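Wednesday, bench 2

Anca Mihăilă wants the maple board signed off as the standard work surface for the shape blocks. I said I'd look at it again before agreeing. Notes from this morning.

The board came from Stalton, stock no. 2084. Their sheet says flat across the whole face. I don't believe sheets. Put the long straightedge on it, both diagonals and along the front edge, and could slip a strip of printer paper under the middle on one diagonal. Not much, and a block won't care. But it isn't flat, and if we write "flat" in the log somebody will quote it back to us next year.

Second complaint is the stripes. It's glued up from strips and the darker ones are a good deal darker than the rest. Anca says it makes no difference. Maybe so. I'd still want to see the yellow pieces sorted on a plain surface before I take her word for it, as pale maple is the worst thing I can think of to put under yellow. She says I said the same about the Teuber mat, and that one was gray, so I don't see the point.

Oil: the Ternodik people recommend one coat and claim it's good for 1000 wipes. Who counted? I gave it the one coat in September and the front edge already feels rougher to me than the middle. Could be the end grain soaking it up. Will do the edge again and leave the face alone, so at least we can compare.
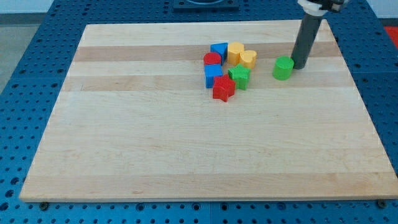 Maple board on the blue pegboard, blocks on the upper half. Note the dark band behind the back row.

Blocks. The heart is the one I keep arguing about. Every other shape has a side you can push against without thinking. The heart has lobes and a point and turns whenever you nudge it, so any time we get for clearing the board depends on where the heart ended up. Either leave it out of the timed runs or log it on its own line. Anca votes for keeping it in. Undecided.

The cylinders are fine standing up. On their sides they find the low spot, see the paper strip above. I rolled the green one from the same mark 7 times and it wandered off to the left on every try but the first. That's the board or it's the table, and I haven't put a level on the table.

Vusisance finish samples still not here. Not holding my breath.

To do:
- level on the pegboard, both directions
- turn the board end for end, roll the green cylinder again
- second coat, front edge only
- ask Stalton what they mean by flat
- no sign-off until the first two are done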